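Clemwood hall fills up for August swap and sort day

Big turnout at the Clemwood community hall for the August swap and sort. Doors were meant to open at 9 but people were lined up past the bike racks well before that, so Hartmut Weidemann let them in early. Tables full by ten. Parking a mess, as usual.

The idea is simple enough. Bring the stuff you don't use, take home something you will. Books and kitchen gear went first, then kids' clothes. Roughly 2000 items came through the door, going by the tally sheets, and 538 were still on the tables at close. Those go to the Schmieder Street op shop.

New this time was the bathroom and dressing table corner, run by Eckhard Lindemann. Swapping opened makeup isn't allowed (hygeine rules, same as last year) so this one was for sorting only. People brought their own things from home and Eckhard helped them find a spot for it all. 16 booked in, and a few more hung about hoping for a no-show.

"Most people have one big bag and everything is at the bottom of it," he said. "You tip it out, you look at it, you chuck what's gone off. Then you give the small things a drawer."

His rules, for those who missed out. Flat things in the shallow drawer, compacts and that sort of thing. Bottles upright, lids tight. Brushes in a clear bag so you can see them and they don't pick up dust. Perfume out of the sun. Old mascara goes in the bin, no arguments.

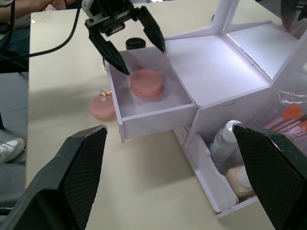
The white organisers with the drawers were popular and a lot of people asked where to get one. Eckhard says any with a pull-out drawer and an open shelf will do, no need to spend up. Measure your tallest bottle first. One woman got hers home last year and had to lay everything on it's side.

Tea and slices sold out by 11. The urn is still playing up, Hartmut is looking for a loan of another one for next time, ring the hall if you've got one.

The sorting corner will be back at the next swap, with 2 sessions instead of one. Bookings at the hall desk, mornings only. Gold coin on the door. Bring your own bags please, we ran out.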